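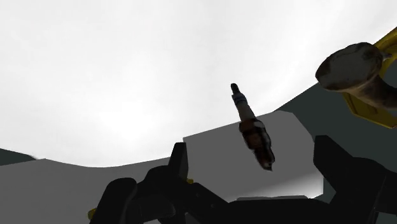 Ngan-ling Yau wants to know whether a set of plugs that costs four times as much as the ordinary ones does anything except empty her wallet. Her post, tidied up a little for length:

My car is a plain four-cylinder sedan, nothing sporty. The shop says it is due for spark plugs and wants to put in the Gekness long-life ones. The guy at the counter told me I would see better mileage, smoother idle and "more response." I asked how much better and he said most people notice. Notice what? The car runs fine. It starts every morning and the engine light has never come on. The parts place sells Vosta plugs for a fraction of the price and the box says they fit my engine. Am I being sold something, or is there a real difference? I don't mind paying once if it saves me trouble later, but I'd like to hear it from someone who isn't holding the invoice.

Posted December 2022
2 people are following this

Sukaner16

You are being sold something, but it may not be a bad thing to buy.

Leave the mileage out of it. If your old plugs are badly worn, any new set will help, including the cheap ones. If they are still okay, no new set will do much. The gain people "notice" is the difference between worn out and new, and then the expensive brand gets the credit. I have yet to see a shop put the same car on two new sets and show the customer the numbers.

What you can get for the extra money is time. Plugs with fine-wire precious metal tips wear more slowly than plain copper-core ones with nickel tips, so you change them less often. Whether that matters depends on your engine. On some cars you can reach all of them in a few minutes with the right socket. On others half the intake has to come off, and then labor is most of the bill and you don't want to do it twice.

So before you pick a brand, open the owner's manual. It will give a plug type, a heat range, a gap and a change interval. If it calls for iridium or platinum, don't put in a bargain nickel set just because the threads match. If it calls for plain ones, the fancy ones are optional. "Fits your engine" on a box only tells you so much – check the part number against the manufacturer's list.

And ask the shop what they are charging per plug. Then look up the same part number yourself. That is usually where the conversation gets interesting.

courtois_garage

I put Gekness in my truck and it was a huge improvement, felt like 15 extra horsepower. You get what you pay for.

Sukaner16

Felt like, or measured? What was in there before, and how old?

courtois_garage

Factory ones I think. It had a miss when cold. Gone now.

Sukaner16

Then you fixed a misfire. Good, but a cheap set might have fixed it too.

Ngan-ling Yau

Thank you, this helps. The manual says iridium, so I guess the Vosta ones I was looking at are out (they are nickel, it's in small print on the back). I looked up the Gekness part number and the shop wants double what it sells for online. I asked them to show me the old plugs when they come out and he said sure, but he didn't sound thrilled. One more thing: they also want to add a fuel system cleaning "while we're in there." Is that a no?

Sukaner16

I'd say no until they can tell you what problem it is supposed to fix. Check the manual for that one as well. I'd be surprised if it's listed.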